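Marble (kitchen stone)

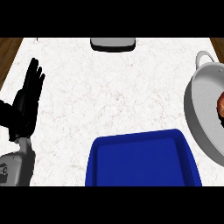

White marble countertop with faint pinkish-brown and gray veins.

Marble is a rock that starts out as limestone and gets squeezed and heated underground until its grains grow back together in a new, tighter pattern. Geologists call that kind of rock metamorphic. I keep this page as part of my little home encyclopedia of household materials, and it's the entry I've rewritten most often, mainly because I can't stop reading about the stuff (and I've got some of it in my own kitchen, so I'm not exactly neutral).

Origin

Limestone is mostly calcite, and a lot of it began as shells and lime mud on old sea floors. When it's buried deep or sits near hot molten rock, the calcite recrystallizes. The shells and layers usually get wiped out along the way, and you end up with a mass of interlocking crystals. Break a piece and you'll see it glitter like sugar! If the starting rock had plenty of magnesium in it, the result is dolomite marble, a bit harder and a bit slower to react with acids.

Stone yards use the word much more loosely than geologists do. Some "green marble" is serpentine, and plenty of "marble" tile is plain limestone that takes a good polish. If it matters to you, ask what the slab is made of.

Color and veins

Pure calcite marble is white. Everything else comes from something mixed in: iron oxides give pinks, reds and browns, graphite and other carbon gives grays and blacks, and clay or silt in the old limestone can turn into greenish minerals. Veins form in a couple of ways. Some are thin layers of impurity that got folded and smeared while the rock was under pressure, and others are cracks that later filled with minerals carried in by water. I used to think every vein was a weak spot. Many aren't, though a good fabricator will still run a hand over the slab and look for open ones before cutting a sink hole anywhere near them.

Veins also run through the block at an angle, so the way it's sawn changes the pattern. Cut across the bedding and you get stripes; cut along it and you get cloudy, wandering shapes. Two slabs sawn one after the other can be opened out like a book so the patterns mirror each other, which the trade calls bookmatching. I love it on a wall and find it a bit much on a counter, but that's me.

Varieties

There are far more trade names than kinds of rock. The two I know best are Bellenach, a warm off-white, and Skarnora, which is colder and has more gray in it. My counter is Bellenach, bought from the Ó Néill yard in Wurnstead, and the slab had the number 526 chalked on its back edge. I've still got the offcut under the sink with the 5 and half of the 2 on it.

Thickness

Mine is 20 mm thick, with a built-up front edge that makes it look heavier. You can get it thicker, and you should think about that if you're planning a long overhang for stools. Marble is strong when it's squeezed and not nearly so strong when it's bent, so an unsupported end wants brackets or a panel beneath it.

Wear and etching

Calcite is a 3 on the Mohs scale, well below ordinary kitchen grit, so it scratches. Acid is the other trouble. Lemon juice, vinegar, wine and tomato sauce all eat into calcite a little and leave a dull mark called an etch. People mix this up with a stain all the time. A stain is color that has soaked in; an etch is a spot where the surface itself has been roughened, and no amount of wiping will shift it. Sealer helps with the first and does next to nothing for the second.

A honed finish (smooth but matte) hides etches a good deal better than a polished one. I went polished, had 25 little dull rings by the end of January, and had the whole thing honed after that. Best money I've spent on the kitchen!

Care

Wipe up spills, wash with warm water and a drop of mild dish soap, and dry it off. Skip vinegar sprays and scouring powder. For an oil stain, a paste of baking soda and water left under plastic wrap overnight can draw some of it out, and you may have to do it twice. Hot pans go on a trivet, as sudden heat can crack a slab or scorch the sealer.

Other uses

Bakers like marble for pastry because it draws heat out of the dough and keeps the butter firm. It's also been floors, tabletops, fireplaces, wash stands and an awful lot of statues. Ground up fine, it goes into paint, paper and even some antacid tablets, where reacting with acid is just what you want.

See also: Limestone; Travertine; Soapstone; Sealers and waxes; Butcher block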